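Keeping the grippers honest

Hajar Erraji looks after the hand-held grippers at Jemer. She has done the job for 2 years, and before that she repaired ticket machines. We spoke at her bench late one afternoon in March, with a kettle on one side and a tray of rubber finger pads on the other.

The grippers work in pairs, one for each hand. A person does an everyday task with them and the movements are recorded, so that a robot arm with the same fingers can be trained on them later. Erraji's part is making sure that the left and the right behave as a pair.

"People think it's mostly electronics," she says. "It's mostly screws. Screws and cables."

Her day starts with the fingers. She closes each gripper by hand, looks along the join and checks that the tips meet squarely. If one side sits proud she takes the finger off, cleans the seat with a dry brush and puts it back before touching any adjustment. Most of the time that cures it. Face powder and hand cream are her main complaint at the moment, as the current tasks are done at a dressing table.

"Cream is worse than oil. Oil you can see. Cream goes into the grain of the pad, and the tube starts turning in the fingers when you lift it."

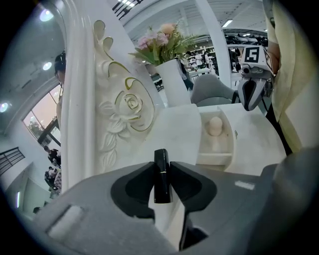

She keeps a pair of pads for each kind of task and writes the date they were fitted on the back in pencil. A set is changed after 1,000 closings, or sooner if it fails the pull test. For the pull test she closes the fingers on a strip of card and draws it out with a spring balance. The two hands have to agree. If they don't, she changes both sets, even when only one looks worn.

Lahcen El Ouafi, who works the evening shift, used to change only the bad one. "We had words about that," Erraji says. "He was right that it saved pads. But then the operator squeezes harder with one hand than the other, and you find it in the recordings a week later."

The markers come next. They are black and white squares fixed to the gripper, and the software uses them to work out where each hand is. Erraji wipes them with a damp cloth and never with spirit, which lifted the print on an early batch. She looks for raised corners and presses on each mount with her thumb. Any movement at all and the gripper goes back to the bench.

After that she runs a short calibration, 20 slow poses in front of a printed board. Khadija Ait Brahim wrote the routine, and Erraji says she'd like it shorter.

"Khadija got it down to 16 once. It passed everything, and I still didn't trust it, so we went back." 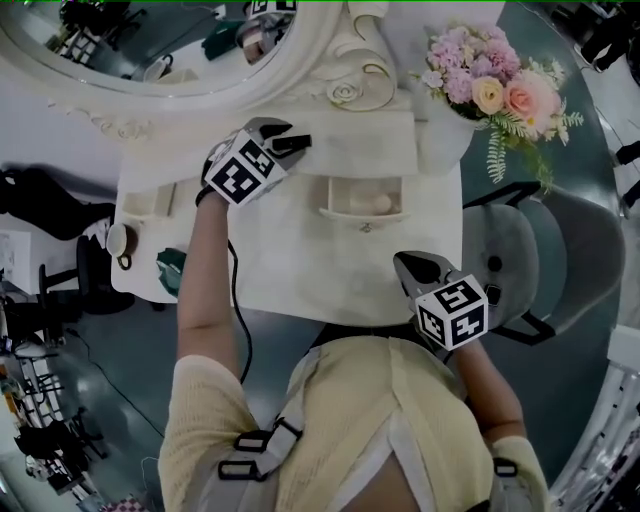 Cables fail more often than anything else. The weak point is the first few centimetres out of the body, where the lead bends every time the wrist turns. Erraji leaves a loose loop there and checks it with the operator's arm stretched right out, then folded in. A lead that pulls tight in either position will be dead within the month, in her experience. She solders new ends herself. The replacement leads from Werkau are good but slow to come, and she doesn't like having fewer than 2 on the shelf.

Straps she leaves to the operators, with one rule: the wrist strap is done up before the gripper is switched on. Aisyah Tuhumury, who trains new starters, puts them through it until they stop asking.

During Ramadan the shifts moved and the morning checks were done in the evening instead. Erraji found she preferred it. Faults were fresh in people's minds and they told her about them, where in the morning all she got was a note saying "left one funny".

I asked what she would change about the design. She picked up a gripper body and turned it over to show me the cover screws.

"These. They go into plastic. Open it enough times and there's nothing left to bite on. I've asked for brass inserts." She has started fitting her own in the older bodies, and the ones she has done are marked with a dot of green paint inside the cover.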